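Field Notes: Faults and Fixes

Lost motion in the Stiron hand tool, and an unplanned restart on the Nillis cell

By Violeta Sepúlveda

Two problems came out of the packet-handling work in January. The first was a mechanical fault in a Stiron hand-held gripper that put a bad jaw opening value into recorded demonstrations. The second was an arm restart on the Nillis cell while a person had a hand inside the working area. There was no injury. The two are reported together because the first led to the stoppage during which the second took place, but they have separate causes and separate corrective actions. Sites using the Stiron tool should read the first part. Anyone with a key to a Nillis cell should read all of it.

The task is picking mixed snack packets from an open box and setting them down on cloth. An operator performs the pick with the hand tool, the tool records camera view, tool motion and jaw opening, and the trained controller then runs on the cell with the same jaws fitted to the arm. Jaw opening matters more in this task than in the cup and block tasks. A filled packet has air in it and gives way under the pads. The controller learns how far to close almost entirely from the recorded opening, with little help from the view, which is often blocked by the pads at the moment of contact.

Navarrete collected 800 demonstrations in the set. The first controller trained on it ran on the cell for two shifts. It reached the packets well and then closed too far on them. Stiff wrappers survived. Thin ones creased along the seal, and two burst. On the third shift the arm tripped its 20 N force limit several times on flat packets, where the pads met each other past the edge of the wrapper and kept closing.

The first suspect was the pad material. Pads were swapped on the arm and the result did not change. The second was camera delay. A delay error would have shown up as a late or early close, and the closes were on time. The third was the jaw opening channel itself, and it was checked by playing back raw recordings beside the opening trace. In 18 of the demonstrations the trace stepped down at the start of the close, before the jaws could be seen to move. The rest of the affected recordings had the same error spread out as a smooth offset, which is harder to find by eye.

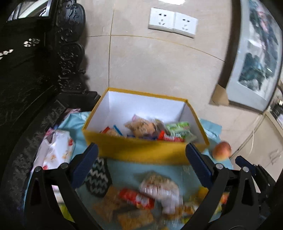
Zostberg, 1 March 2021

The hand tool was stripped on the bench here and the fault located at the jaw joints. Each jaw pivots on round silver pins through the black linkage. On the faulty unit, the lower pin on one side had worn its hole oval. The opening sensor on this model is mounted on the trigger side of the linkage, so it measures what the trigger does and infers the rest. With a worn hole, the trigger travels a short distance before the jaw follows. The sensor logs that travel as closing. The pad has not moved.

The error is one-sided on a close and reverses on an open, which is why the zero check at the start of each session passed every time. The zero check is done with the jaws fully closed and the trigger held. In that position the slack is taken up, and the tool reads correctly. Operators followed the procedure as written. The procedure was not able to find this fault.

Wear was made worse by the way the box is approached. The front panel stands higher than the packets in the bottom, and an operator picking near it brings the jaws down over the yellow edge with a pad on each side of the target. When a packet lies close against the panel, one jaw touches the panel and the other does the closing. The contact load goes sideways into the joint on the panel side. The pin is sized for closing load. It is not well supported against side load, and the hole in the linkage has no bushing.

Side contact of this kind can be reduced, but not removed, by changing how the box is filled. Packets that stand up against the front panel are the worst case. Soft cloth under the box adds to it, as the box can tilt when the tool leans on the rim and the operator corrects by twisting. On a hard table the box slides instead and the load is lower. We do not propose to drop cloth from the collection setups, as the customer task includes it.

Effect on the data

Every recording made on the faulty unit after the last good bench measurement has been pulled from training. Recordings from the other units stay in. An attempt was made to correct the pulled set by subtracting a fixed offset at each close. It brought the average error down and left the spread untouched, since the slack depends on which way the tool was leaning. The correction script will not be released. The pulled recordings are kept on the archive drive with the opening channel marked invalid. Camera view and tool motion in them are sound and may be used for work that does not read jaw opening.

The controller was trained again on the reduced set and run on the cell for 100 picks. No packet burst and the force limit did not trip. Misses rose slightly on small packets in the corners of the box. That is expected from the smaller set and is being handled with new collection.

The restart

On the third shift, after a force limit trip, the arm stopped above the box with the pads closed on a wrapper. The operator pressed pause on the tablet, opened the side gate and reached in to free the packet. A second person at the desk saw the force fault on the console and cleared it, as had been done for each earlier trip that shift. The arm opened its jaws, rose and began its return to the start pose. The operator withdrew the hand. The arm was moving at reduced speed and did not touch the operator.

Three things should have prevented this. The gate switch should have held the arm in a protective stop. It had been bridged during camera setup the week before, so that the gate could stand open while cables were routed, and the bridge had been left in place. Pause on the tablet suspends the controller only and does not remove drive power. The console clears a force fault and then runs the queued return motion without asking for a second action, whether or not pause is set on the tablet.

The bridge was a length of wire at the terminal block with no tag on it. It was not entered in the cell log. The person who fitted it had moved to another job by the time the cell went back to automatic running, and the startup checklist asked only whether the gate was closed. It was closed. A check that opened the gate and looked for the stop would have found the bridge in a few seconds.

Changes on the cell, in effect now:

The gate switch is tested at the start of every shift by opening the gate with drives on at reduced speed. The result is written in the cell log with initials.

Any bridge on a safety input needs a red tag, a log entry and the key removed from the automatic position. The key stays with the person who fitted the bridge.

Nobody reaches into the cell on pause alone. Press the emergency stop, confirm that drive power is off, then open the gate.

The person who reaches in is the person who clears the fault. The desk console is locked out of fault clearing until the software is changed.

The queued return motion has been removed from the force fault handler. After a reset, the arm stays where it is until a separate start command is given.

Changes to the hand tool

A new opening check replaces the zero check as the daily test. Close the jaws on the gauge block with light trigger pressure, read the opening, then pull one pad outward by hand and read again. Do the same with the other pad. If either jaw moves and the reading stays the same, the joint has lost motion and the unit comes out of service. Do not tighten the pin to take up the slack. A tight pin in an oval hole binds part way through the stroke and gives an error that is more difficult to detect than the first one.

Replacement linkages with bushed holes are on order. Units that pass the check may go on collecting in the meantime, with the check repeated after each box task. The sensor will be moved to the jaw side in the next build. That needs a longer cable through the linkage, and strain relief for it has not been settled.

Sites holding a Stiron tool that has done box work should send the check readings with the unit number to the Zostberg bench. Include readings from units that pass. Return worn pins with the linkage they came from, bagged together, and mark the side that faced the panel if it is known.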